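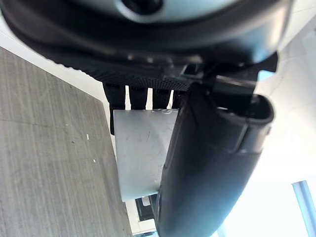

Black gripper housing with mesh band and straps, pale plate underneath.

2018-01-18

Handover notes, Zurkley pilot shop. Xiaoqing Xiong takes over as operations lead for the Rellcombe line. Jinfeng Dong keeps budget sign-off and moves to the Cui account full time. The split was agreed in November but the access lists were never changed, so both names still show as approver.

Went through the open orders with Jinfeng. 85 lines in the tracker, 19 with no owner. Reassigned all 19 to Xiaoqing. Seven of those are duplicates from the Wudwood migration; left open until purchasing confirms the numbers.

Signing limit for the lead role is still set to the old value in the system. PO 1,003 bounced twice on this. Resubmitted under Jinfeng's login with Jinfeng present, noted in the order comments.

Org chart on the shared drive is wrong in two places: reporting line for the test bench, and the deputy slot, still shown as vacant. Sent corrections to HR, no reply yet.

To do:
Remove Jinfeng from the shift alert list.
Get Xiaoqing a key for the document cabinet.
Ask Wudwood who signs the service contract on their side now.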